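Unit 2 handout: writing the arrival

December 23, 2021

Read this before you start the second draft of your travel piece. It covers the first two pages only. Endings come in the next unit.

## Where to start

Most first drafts in this course open at the airport. The writer checks a bag, finds a seat, lands, and waits for a taxi, and the reader is still waiting too. Try cutting everything before the first moment when you had to make a decision.

Compare two openings from the sample packet:

- Draft A: "After a long flight and a short night, we finally reached Dranville."
- Draft B: "The last bus to Dranville had 13 seats and the driver had already sold 14."

Draft B gives a place, a problem, and a reason to read the next line. Draft A could be about any town.

## Background

You will need some history, but not on page one. A rule that works for most pieces of this length: no more than 80 words of background at a time, then back to something happening. If the ferry to Girell stopped running for 58 years, say so when you are standing at the dock.

Check every date and distance. Notes taken on the road are often wrong — even careful ones.

## Food and tables

Meals are where drafts go soft. "Delicious" and "fresh" tell the reader that you liked lunch. Name what was served, who passed it, and what you paid. A plain noun will usually do the work: tomato, pear, plate, cloth.

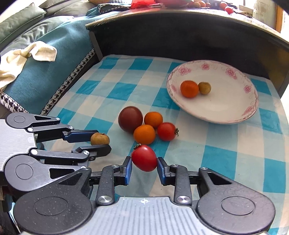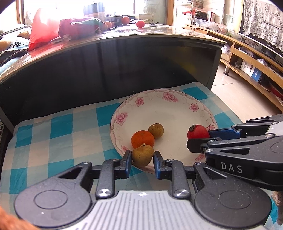

*Fruit and a checked cloth.*

Keep one meal per piece unless food is your subject. In the Saithong essay (packet, second reading) the only meal is a bowl of soup eaten standing up, and it takes four sentences. Mark where the writer moves from the soup to the argument about the rent.

## People you meet

- Ask before you quote anyone by name.
- Write down exact words the same day.
- Do not use a driver or a waiter to speak for a whole country.
- If you shared no language, say how you got by.

## Exercise

1. Take your current first page and cross out every sentence set before arrival.
2. Underline each adjective. Keep 2.
3. Rewrite the page so that the name of the place appears in the first three lines.
4. Read it aloud to a partner. The partner writes down the first question that comes up, and you answer it in the draft.

Bring both versions to class, stapled, with the old one on the bottom. The Rernari reading is optional this time, but the section on night trains is useful if your piece involves one.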